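Walatbridge Shared Shop Forum > Projects > Two-arm block sorter on the back bench

kerfuffle_k
Posted 9:14 pm
Update on the block sorter. Both arms are bolted to the rail now and the Zerkero controller runs the pair off one supply. I spent most of March on padding for the fingers. Bare plastic kept squirting the blocks out sideways, so I went to a soft black cover. Last night I ran 30 picks with the new covers and got 24. I say the grip is solved and I can move on to spelling words.

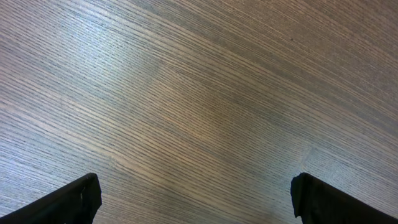

What's left is mostly software. The arm goes to a hover spot, opens wide, comes straight down, closes. If the block is at a bad angle it backs off and tries once more, then skips it.

oldbandsaw
Posted 9:40 pm
24 out of 30 is not solved. You have six misses and you haven't said what they were. Were they all the same block? Same corner of the bench? And "straight down" on an arm with that much reach is a big claim. I'd want to see a dial indicator on it before I believed a word.

kerfuffle_k
Posted 9:52 pm
Four were angle, two it closed on nothing. Same as everyone else's.

mitre_me
Posted 10:05 pm
Bandsaw is grumpy but I'm with him on the shiny finish. My Jollema kit had fits over a varnished top. It would see a bright patch and swear there was an edge there. A sheet of gray felt fixed it for me.

oldbandsaw
Posted 10:11 pm
Felt fixed yours because you also moved your lamp the same evening, it's in your own thread. Change one thing at a time.

mitre_me
Posted 10:15 pm
Fine, the lamp too. Still think it was the felt.

tin_snips
Posted 10:31 pm
Why letter blocks at all? If the point is sorting, plain cubes in two colors would tell you a lot more about the grip and you wouldn't be fighting the reader software as well. Feels like the demo got picked before the machine worked.

kerfuffle_k
Posted 10:48 pm
Because I own letter blocks. I do test with them spread out, not stacked, so it isn't that hard on the reader.

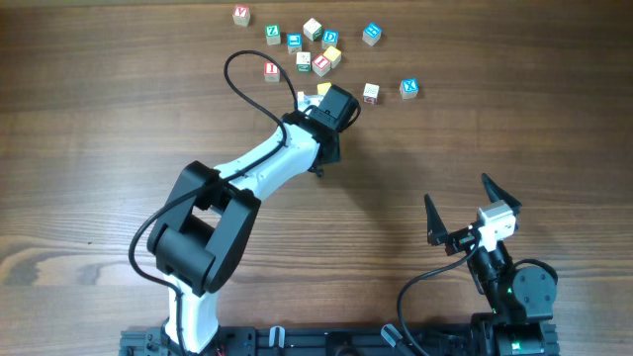
How many picks should you run before you trust a grip rate?

At least 70 with the same blocks and the same lighting, and write down every miss. With 30, one lucky evening can move the number too much.

oldbandsaw
Posted 11:02 pm
I'd add: do it on 3 separate evenings. Cold shop, warm shop, whatever. Those little servos drift and I don't trust a number from one sitting.

tin_snips
Posted 11:09 pm
Võ did a write-up on servo drift for the old newsletter -- it's in the binder by the drill press, if it hasn't walked off.

kerfuffle_k
Posted 11:20 pm
OK. 70 picks, no felt, lamp stays put. I still think it's good enough for words.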